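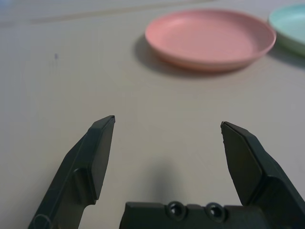 Pink plate from the Plato table set, Hervieu Toy Library.

1/ The Hervieu Toy Library is pleased to confirm that its play kitchen collection will reopen for loans in January. This thread sets out what is in the collection, how to borrow from it, and how we ask members to return it.

2/ The collection was last revised when we moved from the annexe to the main building. At that time many items were lent singly, and families often went home with a saucepan and nothing to put in it. Members asked us to lend complete sets, and we have now done so.

3/ There are 20 play kitchen sets. Each one comes in a cloth bag with a printed contents card. The bag is part of the loan and should come back with everything else.

4/ The plates come from the Plato range. They are round, plastic and shallow, with a slightly raised rim. Younger children can pick them up without help, and they stack flat in the bag.

5/ Plates are lent in pink, green and yellow. We are often asked for three of the same colour to avoid arguments at the table. We understand the request, but sets cannot be divided or exchanged between bags.

6/ The food in the sets is toy food and must not be put in the mouth. Parents of children who are still at that stage are asked to speak to the desk, where a separate list of suitable toys is kept.

7/ The plates may not be used for real meals at home. They are washed between loans, but they are lent for play and are checked only for that purpose. 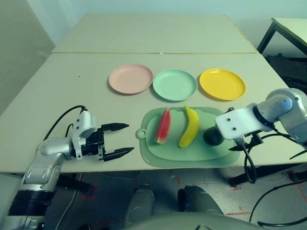 Three plates, a chopping board and toy fruit on the tables in the main room.

8/ The chopping board is light green, with rounded corners and a hole for hanging. It may be hung on a hook at home if this is convenient. Please do not use it with a real knife. Two boards were withdrawn last year with deep cuts in them.

9/ The fruit on the board includes a wedge of watermelon and a banana. The watermelon can be stood on its rind, and children tend to discover this early. It has become the most requested item in the collection.

10/ We have been asked what the round dark green fruit is meant to be. Opinion at the desk is divided between a lime and an avocado. The contents card says "green fruit", and children are free to decide.

11/ Members who wish to play with a set before borrowing it may do so in the main room during opening hours. The two light-topped tables there have been pushed together to give more space. Please leave them in that position.

12/ A suggestion for a first session: put the plates in a row, place the fruit on the board, and ask the child to serve one thing to each person. The adult's part is to be served, and to say thank you.

13/ For children who are learning colour names, the plates and the fruit can be used together. The banana goes to the yellow plate without much discussion. The watermelon, with its red flesh and green rind, usually takes longer.

14/ For children who already know their colours, we recommend taking orders. One child is the customer and the other must remember what was asked for. An order of two items is enough to begin with.

15/ Loans are for three weeks and may be renewed once, unless another family has reserved the set. Renewals can be made at the desk or by telephone up to closing time on the day the loan ends.

16/ One play kitchen set may be borrowed per household at any time. The library has 900 member households, and we ask for patience during the first weeks. Reservations are taken in the order in which they are received.

17/ Childminders and nursery classes hold a group card and may borrow two sets. Group loans are collected from the side entrance, where there is room for a trolley.

18/ Before returning a set, please wipe the plates and the board with a damp cloth and let them dry fully. Bags that are closed on damp items develop a smell which is difficult to remove.

19/ Please do not put any part of the set in the dishwasher. Please do not write names on the plates, even in ink described as washable.

20/ Contents are checked against the card at the desk. If something is missing, tell us. Most missing pieces are found under a sofa within the week, and no charge is made if they are handed in before the next stocktaking.

21/ Where a piece is broken, please bring us the parts and do not attempt a repair. Glue leaves hard edges and the item then has to be withdrawn. Ordinary wear is expected and is not charged.

22/ A question received this morning: may a family give us toy food they no longer need? Yes, if it is clean, complete and large enough to meet our size rule for under-threes. Wooden and plastic pieces are both accepted. Fabric food is not accepted at present.

23/ A second question: will there be cutlery? Spoons have been ordered from Pameck and will be added to the bags when they arrive. The contents cards will be reprinted at the same time - until then, a set without spoons is a complete set.

24/ The branch at Hendari will receive sets later in the spring. Members there may reserve now and collect from Hervieu. Returns can be made at either address.

25/ The new arrangement was prepared by Thibault Joly, who looks after the collection and who also wrote the contents cards. Corrections to the cards should be addressed to him through the desk.

26/ Printed copies of the borrowing rules are available at the entrance. A large-print version can be provided on request.

27/ Correction to post 15: renewals by telephone close at 5 pm, half an hour before the desk. We apologise for the error.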